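七月收拾屋子，收着收着就变成了学做酸面包，我也说不清中间是怎么拐过去的。反正现在冰箱里住着一罐酵种，名字叫 Caron，每天早上起来第一件事就是去看它长高了没有！

## 养酵种的头五天

前两天特别热闹，咕嘟咕嘟冒泡，我还以为自己是天才。到了第三天突然一动不动，闻着像旧袜子。我差点倒掉，还好发消息问了 Roos Smits，她回我四个字：接着喂它。于是我就接着喂，每次40克全麦粉、40克水，到第五天晚上果然又活过来了（激动得拍了一堆照片发给我妈，她只回了个“哦”）。

揉面我都挪到房间里那张圆桌旁边歇着等，折叠一次，坐一会儿，再折叠一次。蓝格子桌布是我很喜欢的一块，带点芥末黄的条子，看着心情就好。

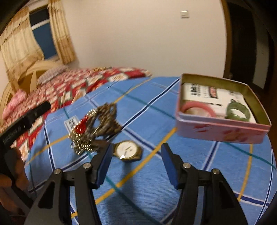 ## 烤的时候

我家烤箱脾气大，下火猛得很。第一只底都黑了，第二只我把温度降到255度，带盖烤22分钟，再开盖上色，皮总算脆了，切开里面还是有点黏。大概是我太馋，没等凉透就下刀了。

下一只想加核桃和蜂蜜，或者干脆试试黑麦。酵种今晚又该喂了，面粉只剩小半袋，明天得去买。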